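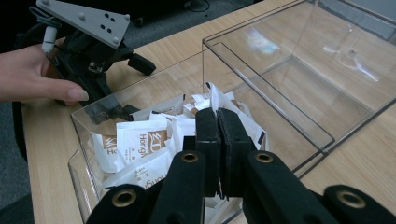 The Clear Box

The planner had been saying the same thing for most of an hour, and Ha-rang Oh had stopped reading it. She knew the shape of the line by now. Plan found, cost low, confidence 70. Then the playback would run on her left monitor, the simulated fingers would come down over the small box, and they would close on a packet that was a little behind where the real packet had been.

The office in Flarnham was on the second floor, over a tile showroom. Iduditz rented the whole floor but used half of it. Her desk was at the window end. Ryu was on the server in the closet, and on her screen, and according to the sales page it was also in the cloud, though that part had not been built.

Ryu was the planner. It took in recordings of people moving packets between boxes with grippers in their hands, and it learned from them where to put a gripper next. It did not know what a packet was. It knew that a patch of white with some brown on it was worth going toward, and that clear plastic was nothing at all.

That was the trouble. Ryu thought the box was air.

She opened the depth map again. The packets came through as a lumpy heap, good enough. The tabletop came through flat. Where the front wall of the small box should have been there was a scatter of wrong points, some on the wood and some floating, and the big box behind it was worse. Its walls threw back soft patches of light, and the depth model had turned one of them into a solid object hanging over the table. The planner steered around that every time. It steered around a glare and went straight through a wall.

"You could tell it where the boxes are," said the voice on the phone. It was the man from Konex, who called on Tuesdays. He had not given his first name in March and it was too late now to ask.

"I could," she said.

"So type it in."

"Then it works on that table."

"The demo is on that table."

She looked at the recording, which she had paused where both fingers were pressed together over the front of the pile. One of the packets had HongA on it, or the start of something longer. The person holding the gripper had not needed to be told where the wall was. They had come in from above and stopped.

"I'll call you back," she said.

She didn't like typing it in. She had worked at a place before this where everything was typed in, and every time a customer moved a shelf somebody had to get on a plane. But she wrote the patch anyway, to have it. It was 13 lines. It gave the planner two boxes with no lids, at fixed positions, and it took her less time than the phone call had. She ran it. The simulated fingers rose, crossed the rim with room to spare, and came down on the heap. Confidence 70, the same as before. The number had never had anything to do with the wall.

She saved the patch under a name she would be able to find and did not merge it.

Then she went back to the recordings. There were 200 of them, and she had trained on all of them as if every frame mattered the same. She started watching them at half speed with the sound of the showroom's radio coming up through the floor. After a while she stopped watching the packets and watched the paths. The hands never went through the walls, of course. Nobody's could. In every recording there was a place where a straight line would have been shorter and the hand had gone up and over.

She wrote that down on the back of an envelope. Up and over.

It was not a new idea. It was in papers. If the hand avoids a part of space again and again, then something is probably in it, whether or not the camera can see it. She had read that and nodded and gone on fixing the depth model, which was more interesting to her at the time.

She built it crudely. A grid over the table, each cell starting out as unknown. Every path added a little to the cells it passed through, so those became free. Cells that lay on the short way and were never used got a little heavier. She kept the depth points, but when the two disagreed she let the hands win. The glare would dissolve, if anyone had ever reached through it. She was not sure anyone had.

It took some five hours to process. She ate at her desk and answered an email about the parking permit. She thought about calling the man from Konex and telling him it was fixed, and using the patch, and letting him be happy. The patch was right there. It would have made a good video.

When the grid came up it was ugly. She had expected clean sides, and what she got was a blurry standing ridge, thick in places and missing entirely at one corner. She turned it around with the mouse. The ridge went along the front of the heap, where people had reached most often, and it was about as high as it ought to be. The big box was only a smudge. The hanging object made of light had a hole worn through it, and around the hole it was still there.

She loaded it into Ryu and ran the plan.

The fingers went up. They went higher than they needed to, and they hesitated above the rim – that was the solver, switching between two costs that were nearly equal – and then they came down and closed. Confidence 41.

She ran it again. The second time it clipped the missing corner. The third time it cleared.

The phone rang. She let it ring while she dragged the patch into a folder, and then she dragged it back out and left it on the desktop where it had been.

"Did you type it in?" he said.

"I did. I have something else, too. It's worse."

"How much worse?"

"It missed one out of three."

He was quiet. She could hear him walking, and then a door. "Why would I want that one?" he said.

"Move the box," she said. "When you come for the demo. Pick it up and put it down anywhere you want, reach into it for a while, and then ask me again."

He said he would have to think about it. She said that was fine, and started the next run on the bad corner before he had hung up.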